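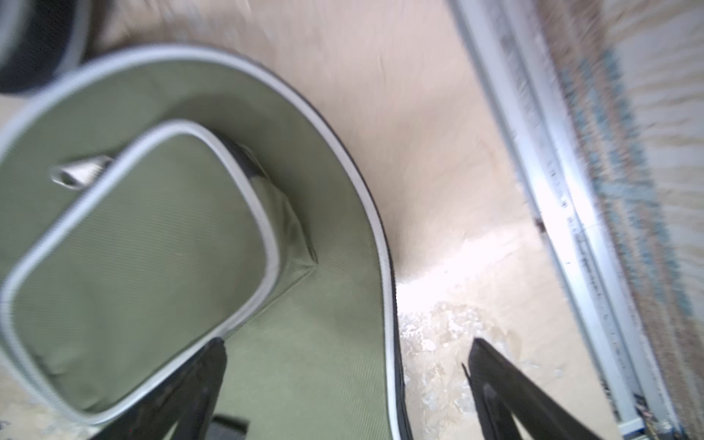 The Jollport Bugle (satire desk)
Minutes of the monthly writers' meeting
Held Saturday, upstairs at Ledesma
3 min read

Chair: Cristóbal Orellana. Quorum met. Last month's minutes were approved with one fix: the headline about the harbor ferry was "Ferry Declares Independence From Timetable" and it was much funnier than what we wrote down.

1. July issue, how it went

Wonderful, frankly! We printed 266 copies and 71 were still in the box at the end, our best result for a summer issue. The fake parking map got the most mail by a mile. Two readers wrote in to ask where the underwater spaces are. Cristóbal read both letters out loud and we had to stop for a minute.

2. Lead story for the next issue

Nine pitches, all good, and a long and happy argument. The winner was the national speech in which the Minister for Patience thanks the public for waiting and then asks them to hold. The draft runs long but the hold music joke stays in (unanimous). The minister stays unnamed and belongs to no party, so that everybody can be annoyed equally.

Runner-up was "Town Council Votes to Have Opinion Later." Moved to page two, where it gets a proper box.
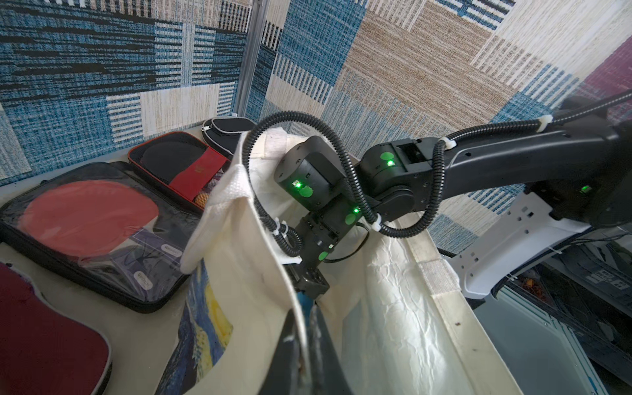 There was a request from the back of the room to make the council piece meaner. After discussion we agreed it should be sillier, and that the zoning paragraph has to go. It was accurate, and that was the trouble with it.

3. Import

Our world page, Import, gets a full spread for the first time! The plan is one long dispatch from a country that has privatized its weather, plus short items down the side. Short items are capped at 50 words each. Please count them before sending. The weather piece needs an ending, and anyone with one should bring it.

4. Brikeo

The move to Brikeo for layout is done. Columns line up now, and the crooked masthead has been retired with applause. Old pages still need to be carried over by hand, with 28 left. Sign-up sheet went around and came back with names on it, which was lovely to see.
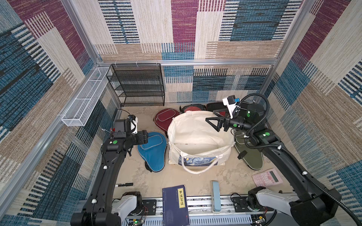 Passwords will be sent separately. Do not put headlines in the file name field, as the system will print them.

5. Corrections column

Kept, and expanded. We'll run real corrections at the top and made-up ones underneath, with a clear line between the two.
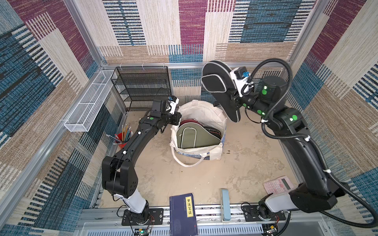

White tote bag and patchwork fabric walls, seen from above.

6. Any other business

The open mic night is on again. Bring one page, read it standing up. New writers go first and get the good stool.

Actions
- Cristóbal: trim the speech, keep the hold music.
- Import team: weather ending.
- Everyone: short items in before the next meeting.

Meeting closed at 4:40 p.m.

Get the Bugle in your inbox once a month. Enter your email to subscribe. Unsubscribe any time.

Contact the desk | © The Jollport Bugle | Back to top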